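Sleep inertia

Sleep inertia is the period of grogginess and reduced mental performance that follows waking. A person in this state is awake by any ordinary measure but reacts slowly, makes poor judgments, and may have little memory later of what was said or done. It usually fades within half an hour, although careful testing can pick up small effects for longer than that.

The term covers normal waking as well as waking from naps. It is distinct from ordinary sleepiness, which builds up over the course of the day, and from insomnia, which concerns difficulty falling or staying asleep.

Signs

The most common complaints are a heavy feeling in the limbs, a strong wish to go back to sleep, and trouble following a conversation. Simple arithmetic takes longer. Short-term memory is weaker, so that a phone number read aloud may be lost before it can be dialed. Speech may be slow or slurred for a few minutes.

People are often poor judges of their own condition during this time. Someone who feels alert soon after getting up may still do badly on a reaction test.

Causes

The brain does not wake all at once. Blood flow returns to the brain stem and thalamus within minutes, while the front part of the cortex, used in planning and decision-making, takes longer. Recordings of brain activity made just after waking often show slow waves that are typical of sleep.

Adenosine, a substance that builds up in the brain during waking hours and is cleared during sleep, is thought to play a part. If sleep is cut short, some of it may remain. The body clock also matters. Waking in the early hours of the morning, when core temperature is near its lowest point, tends to produce a stronger effect than waking in the afternoon.

Factors that make it worse

Sleep loss on earlier nights is the best-known factor. Sudden waking from deep sleep is another, and this is one reason long naps can leave a person feeling worse at first than short ones. A nap of 20 minutes or less usually ends before deep sleep begins – though a very tired person may reach it sooner.

Alcohol and some sleep medicines can add to morning grogginess. So can untreated sleep apnea, in which breathing stops and starts through the night. Noise, heat and an uncomfortable bed do not cause sleep inertia directly, but they break up sleep and add to the shortage that lies behind it. 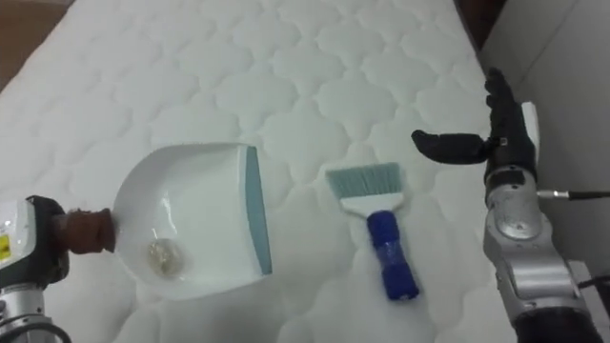

Effects on work and safety

For most people the effect is a nuisance. It becomes a hazard for those who must act within minutes of being woken, such as on-call doctors, firefighters, pilots resting during long flights, and parents giving medicine to a child at night. Driving straight after waking is also a known risk.

Workplaces that allow naps on night shifts often set a waiting period before the worker returns to duty. At the Nepia dispatch center, which handles night calls for the towns of Clonis and Mondeck, staff who have napped stay off the phones until they have completed 2 short checks of reaction time. The center adopted the rule after reviewing 912 night calls and finding that address errors were more common among staff who had just woken.

Management

Enough regular sleep is the main measure. Beyond that, several short-term steps have been studied. Caffeine taken just before a brief nap begins to act at the time of waking. Bright light and washing the face with cool water may help people feel more alert, but the evidence that they improve performance is weaker. Alarms that start softly and grow louder are preferred by many users, and results from trials are mixed.

When to seek advice

Grogginess that lasts for hours on most mornings, or that comes with confusion or aggressive behavior on waking, may point to a sleep disorder. Severe forms are sometimes called sleep drunkenness, and are seen in idiopathic hypersomnia and in some people with depression. A doctor may ask for a sleep diary or arrange an overnight sleep study.

See also

Circadian rhythm
Confusional arousal
Power nap
Slow-wave sleep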